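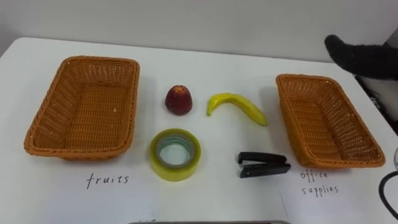
The sorting table before a run: two baskets, a label under each, four objects waiting.

Wonero teaching bench: start-of-session and end-of-session checklist, with comments
Urkcombe workshop, July issue

Please work down this sheet each time you sit down to show the arm a task, whether you are guiding it by hand or driving it from the remote station. I know it looks long. Most of the lines take a few seconds once you have done them a handful of times, and the comments underneath are there for newcomers and for anyone coming back after a break (which, in the summer months, is most of us!). If a line fails, write it in the bench book and stop there until it has been put right.

Mark each line OK, FAIL or N/A. Comments from the last inspection are kept below the lines they belong to, so please don't tidy them away.

Part A. The room and the floor

A1. Walkway behind the operator's chair clear for at least 800 mm.
OK. It was down to the width of one thin person when I arrived, thanks to a stack of flattened cardboard, but that has gone to recycling and the chair now rolls back freely.

A2. Floor dry, and no leads crossing the walkway.
OK, with a grumble. The extension lead for the desk fan had crept over the tape again. I have run it along the skirting and I would love it to stay there.

A3. Room lights on, blinds half down.
OK. If you are in after lunch, do check the blinds a second time. The sun comes round quite quickly on that side of the building and the glare on a white tabletop is tiring for the operator as well as a nuisance for the cameras.

A4. Everyone in the room knows a session is about to begin.
OK. Say it out loud, please, even if there are only two of you and the other one is looking straight at you.

Part B. Power, stops and guarding

B1. Red stop button at the operator's station pressed and tested with the arm powered.
OK. The arm dropped to a held stop as it should and needed a proper reset before it would move again.

B2. Second stop button, on the helper's side, tested in the same way.
OK on the second try. The button worked the first time too, but the light on the Clestia control box was slow to change and I wanted to see it again before I signed. I have noted it in the bench book. If you see the light lagging, test once more, and if it lags twice mark it FAIL.

B3. Speed limit set to the teaching setting.
OK. It had been left there by the previous session, for which my thanks. Check it anyway, every time.

B4. Grip force set to the soft setting.
OK. The fruit is the reason we started using this setting, but it is kinder to fingers too, and there is nothing on this table that wants squeezing hard.

B5. Cables looked over from plug to arm, no nicks, no tight bends.
OK. Run your eye along the whole length of each one. The place to be fussy is wherever a cable comes over the edge of the table, and there is one black cable on the right-hand side that loops across the corner. Make sure it has enough slack for the arm's full reach and that it cannot ride up into the working area. I moved the arm through its whole range with a hand on the lead and felt no pull.

B6. Gripper covering free of tears and loose threads.
OK. The black covering is soft and it does pick up fluff, so give it a wipe with the lint roller in the drawer. Look closely at the fingertip, where the wear comes first. There is one small thin patch that I am keeping an eye on. It isn't through yet, and a spare cover is in the cupboard under the Kokkonen bench.

Part C. The table and the task

C1. Tabletop height 615 mm at both front corners.
OK. I measured left and right with the steel rule and both agreed. If the height has been altered for another task, put it back before you record anything, or the arm's idea of where the table is will be wrong and the first reach will come down with a thump.

C2. Table surface wiped, labels still readable.
OK. The two labels, "fruits" on the left and "office supplies" on the right, are written straight on to the top in marker, so please wipe round them and not over them. The handwriting is thin and has been fine so far, but a damp cloth used with enthusiasm will finish it off. If you do have to rewrite one, keep it in the same place, in small letters, and use the same sort of thin black pen.

C3. Baskets empty and in position.
OK, with a comment. Both baskets are wicker, and they should start every run with nothing in them. The left one had a few tiny pale flecks on its inner floor. I can't tell you what they are, but a quick tap over the bin will see to it, and I would ask for that before the next session. The right basket is meant to sit at an angle. I mention this because two people have now kindly straightened it for me! The task is taught with one basket square on and one turned, so that the arm gets used to both, and I would be grateful if it could be left as it is.

C4. Basket rims and sides checked for broken ends.
OK. Run a thumb gently along the braid. A loose end of cane can snag the gripper's covering and drag the whole basket along, which gives everybody a fright and spoils the run.

C5. Four objects on the table, spaced out, none touching another.
OK. The set is the red fruit and the banana in the back row, with the tape and the stapler in front of them. They don't have to be in a perfectly neat square, and a little looseness is welcome. What matters is that the gripper can come down on any one of them without brushing its neighbour.

C6. Stapler on its side, empty of staples.
OK. Please open it and look. The stapler is the one thing on the table that could hurt somebody, and it gets borrowed for real paperwork more often than anyone will admit. The staples live in the tin on the shelf, and that is where they should stay for the whole session.

C7. Tape lying flat, loose end pressed down.
OK. A lifted end sticks to the gripper's covering and then the arm can't let go. We lost most of a morning to this in the spring. Press the end down firmly with a thumbnail.

C8. Nothing on the table that isn't part of the task or the equipment.
OK at inspection. Mugs, pens, telephones and biscuits all belong on the side bench. I do understand about the biscuits.

Part D. Before the first move

D1. Operator seated comfortably, sleeves rolled, lanyards and long hair tucked away.
OK.

D2. Helper in place with one hand near the stop.
OK. The helper's job is to watch the arm and nothing else. If you want to change over, stop the arm, swap, and begin again from D1.

D3. One slow practice reach to each basket, gripper open, without picking anything up.
OK. On the right-hand side, come in high and pause above the rim before going lower. The turned basket makes the near corner seem further off than it is when you are working from the remote station, and nearly all of our bumps have been on that corner.

D4. Hand guiding only: drive to the joints released, arm feels light all the way through.
OK. If it feels sticky or heavy at any point, let go gently, step back and use the stop. Please don't push through it, however close you are to the end of a good run.

D5. Remote driving only: picture on the screen keeping up with the arm.
OK. Wave the gripper slowly from side to side and watch both. If the picture trails behind, close whatever else is running on that computer and try again.

Part E. During the session

E1. Breaks taken every 30 minutes.
OK from the bench book. Showing the arm the same small job over and over is more tiring than it sounds, and the runs get sloppy well before the operator notices. Get up, have some water, look out of a window.

E2. No more than 40 runs by one operator in a session.
OK. The most recent entries are all inside the limit.

E3. Hands off the table while the arm is live.
FAIL, and I am sorry to have to write it. I saw an object being nudged back into place while the arm was holding still above the baskets. Holding still is not the same as stopped. Press the button, move the object, reset, carry on. It costs you very little time, and a spoiled run can always be thrown away and shown again. I have talked it through with the people concerned, who were very nice about it, and I will look at this line again at the next inspection.

E4. Dropped objects left where they fall until the arm is stopped.
OK.

Part F. Closing down

F1. Arm parked clear of the table, power off at the Clestia box, key out.
OK.

F2. Objects and baskets checked for damage, then returned to the shelf marked Wonero.
OK. The banana has held up beautifully.

F3. Runs saved, and the bad ones marked as bad.
OK. Do mark them, please, with a word or two on what went wrong. "Missed the tape, caught the rim" is plenty.

F4. Bench book signed.
OK, apart from one blank line near the top of the page, which has now been filled in.

Actions carried forward
E3, hands off the table: repeat the briefing and look again at the next inspection.
B2, slow light on the control box: watch, and report if it happens twice in one session.
B6, thin patch on the fingertip: change the cover if any of the backing shows.
C3, flecks in the left basket: tap out before the next run.

Bench cleared for teaching at the slow speed setting, provided the E3 briefing has been given to everyone taking part. Questions are always welcome, and the kettle is in the room next door.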